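4.2 Where people begin when they describe a home

The second task gave us the richest material in the whole study, and we were delighted by how willing people were to talk. Each participant was asked to tell a stranger, out loud, how to picture a bedroom they knew well. There was no time limit and no list of things to cover. We collected 298 descriptions this way, most of them in the participants' own kitchens, with tea going and at least one interruption from a phone or a child.

Our interest was in order. A room is there all at once, but speech comes one word after another, so a speaker has to choose what goes first. Earlier work from our group (the Navport interviews) had looked at whole apartments, and there the pattern was easy to hear: speakers took the listener on a walk, starting at the front door and turning into each room as they came to it. We wanted to know if the walk would survive inside a single room, where hardly any walking is needed.

It did, and more strongly than we had hoped! Speakers kept putting the listener in the doorway. "You come in and the bed's on your right" is a typical opening, and so is "so you open the door, and straight ahead you've got the window." Even people who began with something else (a color, a smell, the fact that the radiator never worked) tended to go back and pick up the door within a sentence or two, as if they had forgotten to let the listener in.

Beds came next in most cases, and they did a lot of work. Once the bed had been placed, other things were hung from it: the lamp was beside the bed, the rug was at the foot of it, the closet was across from it. We call this kind of object an anchor. A good anchor is large, stays put, and has sides that everybody agrees on. A bed has a head and a foot, which a rug or a round table can't offer, and our speakers made full use of them. One man described eleven objects without using "left" or "right" a single time. He did it all by way of the headboard.

Doors were trickier than we expected. A door is a place to stand, but it is also a thing that moves, and speakers were sharply aware of it. Many of them said which way it opened, and several went on to say what it hid when it was open. Halina Ziółkowski, who transcribed the Jetdale recordings, noticed that the phrase "behind the door" was used for two different places: the strip of wall covered by an open door, and the hallway on the far side of a closed one. Listeners seldom asked which was meant. In the follow-up sketches, though, they placed the object wrongly often enough that we now code the two uses separately.

Pictures on walls behaved in a way we did not foresee at all. They were mentioned late, usually after the furniture was finished, but they got some of the longest and warmest stretches of talk. A wardrobe would be dealt with in four words, and then a small print of a harbor would get a full minute, including who bought it and why it hung a little too high. Jennylyn Lumbao has suggested that speakers treat the furniture as a debt to be paid to the listener, after which they are free to talk about what they like. We find this very appealing, and Section 5 takes it up with the Miten data.
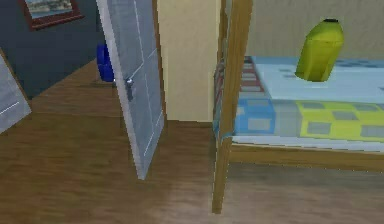
Figure 3. Bedroom interior from a computer-rendered scene, with an open door and a wooden bed.

Floors and walls were the least predictable part. Some speakers gave the wall color in the first breath and others left it out completely, even when the interviewer knew it to be a striking one. Flooring was named mostly by people who had laid it, cleaned it, or slipped on it. Roman Wysocka and Wanda Baran coded this portion of the transcripts independently, and nearly all of their disagreements came down to remarks such as "it's dark in there," which may be about paint, or daylight, or mood. We kept these remarks in a category of their own.

Age made less difference than family did. Where we recorded two members of one household, their descriptions of the same room tended to share an anchor, and sometimes a whole phrase. Lucía Collado heard a mother and daughter, interviewed in separate rooms, both say that the dresser "lives under the window." We are now collecting more household pairs in Testa, where several families have agreed to take part across three generations, and we can't wait to hear the grandparents.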